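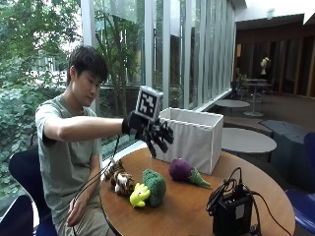
Wovemeck glove demonstrations - weekly meeting
Wednesday, 2 p.m.
Chair and notes: Yupin Yensuk

1. Last minutes
Accepted with one fix: the Skodport delivery is 13 cables, not 30.

2. Toy sorting task
The target is 300 demonstrations of soft toys going into the white storage box. The set stays as it is: eggplant, broccoli, tiger and the small yellow one. Demonstrators work seated, one hand in the glove, and start each run with the hand held over the table. Toys go back to the front half of the table between runs.

3. Marker tracking
Norðdahl reported lost tracking when the wrist turns too far and the square marker faces away. Demonstrators are to slow down on the turn. Runs with a long gap will be thrown out - no patching by hand.

4. Cable
The glove cable can catch on the table edge on long reaches. Skemell to quote for a longer one.

5. Sessions
Limit of 30 minutes per person agreed, then a change of demonstrator.

Actions
Yupin: update the instruction sheet, ask Skemell for the quote.
Norðdahl: send the list of bad runs before November.

Closed 2:30 p.m.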